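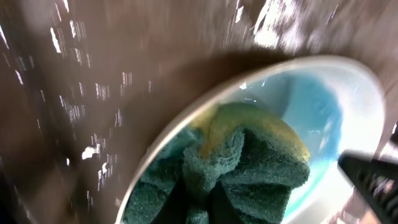

招募参加者:手洗餐具的习惯研究(十一月场)

Wesomix餐具研究室现在招募18位参加者,请您来我们的工作室,用您平时在家里的方法洗盘子和碗。活动在十一月进行,地点是Lamont楼的Jolley工作室。参加者不需要有专业经验,会洗碗就可以报名。

我们想了解什么

很多家庭有洗碗机,但是也有很多人每天用手洗碗。我们想知道,大家拿到一个有颜色的脏盘子以后,先擦中间还是先擦边,海绵什么时候需要再沾一次水,洗好的盘子习惯放在哪里。这些小动作,问卷里很难写清楚。有一位阿姨去年告诉我,她洗盘子“就是随便洗”,可是她洗每一个盘子的顺序都完全一样。我觉得这样的事情很有意思,所以今年我们继续做这个研究。

研究的结果会用在Adetti系列餐具的设计里,主要是盘边的高度和碗底的弧度。目前设计还没有决定,您的意见是有用的。

活动的内容

每位参加者来一次,全部时间是两个半小时,中间有休息。您到了以后,我们先请您看说明,签同意书,然后带您到桌子旁边。

第一部分是自由洗。您用自己的方法洗几个白色的盘子和碗,我们不说话,只做记录。如果您在家里喜欢听音乐,可以带自己的耳机。

第二部分是按照步骤洗。我们会给您一张卡片,上面写了先后顺序,例如先把海绵在托盘里沾湿,再从盘子中间向外擦。您可能会觉得这个顺序不自然,请在表格上写下来,不用客气。

第三部分是谈话。我们坐下来喝茶,请您说一说哪个盘子最好拿,哪个最麻烦。谈话可以用中文或者英文。我的中文说得比较慢,如果您说得很快,我可能会请您再说一次,请原谅。

餐具和用品

洗的餐具是白色的圆盘和圆碗。我们在上面用蓝色做污渍,因为蓝色在白色上面容易看清楚,洗掉多少也容易比较。颜色主要在盘子中间,形状每个都不太一样,有的是一片,有的像分开的树枝。

工作的地方是一张木头桌子。深蓝色的长方形小托盘里有浅浅的一层蓝色液体,绿色的海绵也放在里面。旁边的棕色托盘比较大,有高起来的边,用来放盘子。这个托盘已经旧了,表面有划痕,我们还是喜欢用它。

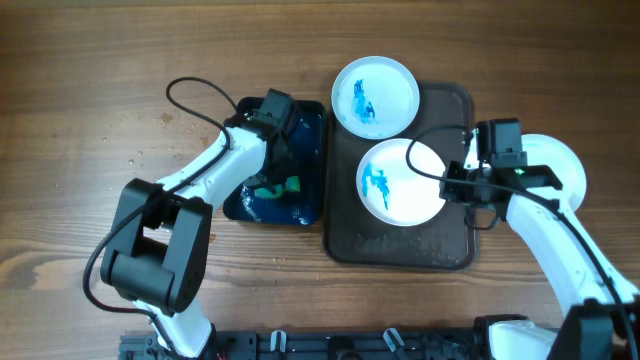
谁可以报名

年满20岁,平时每个星期至少有几次用手洗碗的人。左手习惯和右手习惯的人我们都需要,去年左手习惯的参加者太少,所以今年特别欢迎。

如果您的手上有伤口,或者您对洗洁剂过敏,请这一次不要报名。怀孕的朋友可以参加,洗的时候可以坐着,请在邮件里先告诉我们。

以前参加过的人也可以再来。请写明您是哪一年来的,我们会给您安排另外一套卡片。

报酬和交通

完成全部三个部分以后,每人得到新台币3,000元,当天付现金,请带身份证件签收。如果您中间觉得不舒服,想要停止,可以随时告诉我们,不需要说明理由,已经完成的部分仍然有报酬。

交通费不另外计算。工作室在Lamont楼的二楼,没有电梯,楼梯比较窄。走路不方便的朋友请先写信,我们可以借用一楼的房间。骑自行车来的人,请把车停在后门的院子里,不要停在面包店门口,他们早上要搬货。

请您准备

请穿袖子可以卷起来的衣服,最好是深颜色的。蓝色沾到浅色的衣服上很难洗,我自己有一件衬衫就是这样。围裙和手套由我们准备,手套有大、中、小三种尺寸。如果您在家里洗碗不戴手套,这里也可以不戴,可是手指可能会有一点蓝色,第二天还看得见。

戒指和手表请先拿下来,我们有带锁的小柜子。长头发请扎起来。吃过饭再来比较好,休息的时候只有茶和饼干。

照片和记录

活动中我们会记录手和桌面的情况,不记录您的脸。谈话的部分会录音,只用来整理文字,整理以后删除。报告里不写您的名字,只写号码。如果您以后不同意我们使用您的资料,请在活动后的36天之内写信,我们会把它拿出来,报酬不需要退还。

时间

每天有两个时段,上午九点半开始,或者下午两点开始。请在报名的时候写出您方便的时段,如果两个都可以,请都写。我们确定以后会发邮件给您,请您回复一次,这样位置才算留好。

请不要迟到太久。迟到超过半个小时,我们可能需要给您换一个时段,后面的人也在等。

怎么报名

请写邮件给Wesomix餐具研究室,标题写“洗盘子”,收件人是Murray Girard。邮件里请写下面的内容:

您的名字和怎么称呼您
年龄
左手习惯或右手习惯
家里几个人吃饭,平时谁洗碗
方便的时段
手套的尺寸(不知道也没有关系)

我们收到邮件以后,五个工作日之内回复。报名的人如果比位置多,我们会按照年龄和左右手的情况安排,没有排到的人会放在候补名单上,有人取消的时候再联系您。

有问题也可以直接到工作室来问,下午四点以后我一般都在。门铃有时候不响,请敲门。

Murray Girard
Wesomix餐具研究室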